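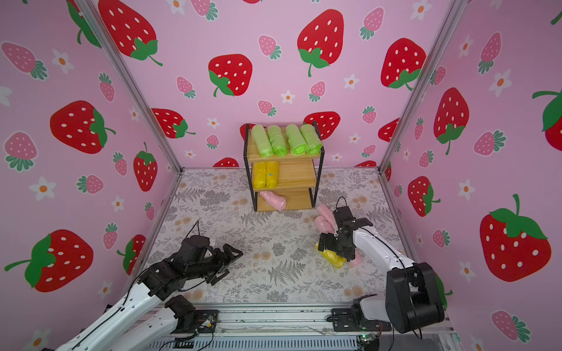

Sorting bag rolls by color on a small shelf

ghazal_b
Finally giving my rolled bags a proper home! Three tiers, one color to a tier – lime green on top, yellow in the middle, pink at the bottom. I love opening the closet and knowing which is which right away. Does anyone else sort by color, or do you go by size?

pudovby12
Color all the way! My kids can't read labels yet but they sure know "get me a yellow one." Lay them side by side with the ends facing you, so you can grab one without the rest rolling off.

Esmaeil Zamani
Have to disagree, sorry. I go by how often I use them. Whatever I need daily sits in the middle, at hand height, and the color can be anything. Pretty shelves drive me nuts when I'm in a hurry.

ghazal_b
But what if the daily ones are the yellow ones, Esmaeil? Then we're both happy :)

Esmaeil Zamani
Ha, okay, fair. I still say pink on the bottom is a pain if you have bad knees.

vurance_124
Love this thread! Small tip: push the bottom row all the way back. Mine used to lie crooked with the ends poking over the front, and I kicked them every time I walked by. Two rows deep works great if your boards are wide enough.

pudovby12
Ooh, trying that tonight. Do you leave the plastic wrap on?

vurance_124
Yep, until I need the roll. They stack way neater.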